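Setting up the cup station on the Zornar arm

I'm Korkor Agyeman, and I used to rack cups by hand on the Likotness line, 400 a shift. The arm takes most of those now, so my job is setting it up and sorting out whatever it can't manage.

1. Put the gold wire stand well off to one side, with plenty of clear grey mat in front of the fingers.

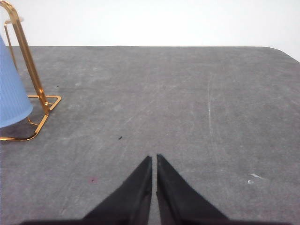

2. Bring the fingers nearly together and set the speed to 60. I know, it looks slow — leave it.

3. Check where the light blue plastic piece sits in the stand. If you've moved the stand across to the other side, load the other side's program too!
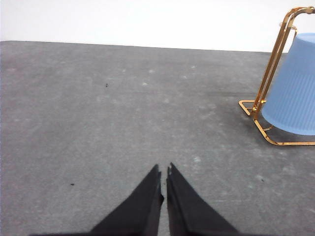
Then press Start and stay close for the first few goes. My wrists are much happier these days, though I do miss the chatting.

Caution: keep your hands off the mat while the lamp is green.

Note: error 77 means call me, don't reset it.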